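Les seconds rôles, enfin !

J'ai revu Rirkura pour la troisième fois hier soir, et je le dis sans retenue : quel bonheur que Brunet, le vieux comptable joué par un acteur que je ne connaissais pas ! Il a quoi, 21 répliques en tout ? Et pourtant c'est lui qu'on attend, lui dont on guette le pas dans le couloir, lui qui fait rire toute la salle en repliant un journal.

Dans Drastimow, du même studio, tout reposait sur la vedette. Le film avait son charme (la poursuite sur les toits, quand même !), mais dès qu'elle quittait l'écran, on regardait sa montre. Le scénario de Rirkura, lui, fait confiance à ses petits personnages – la logeuse, le facteur bègue, la cousine qui ment tout le temps – et leur donne à chacun une vraie scène, longue, avec des silences.

J'aimerais que les producteurs en tirent quelque chose. On nous promet pour mars une suite avec une distribution « prestigieuse », et j'avoue que ça m'inquiète un peu. Gardez Brunet ! Donnez-lui 15 minutes de plus et je prends ma place tout de suite.

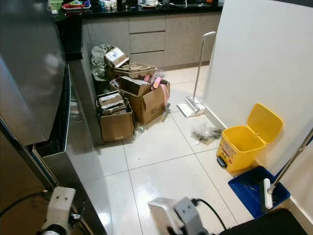

Ratih Entili n'est pas d'accord et me répond qu'un Brunet plus présent perdrait tout son mystère, que le personnage tient justement parce qu'on le voit trop peu. Elle a peut-être raison pour le mystère. Moi, je veux quand même savoir ce qu'il y a dans sa sacoche !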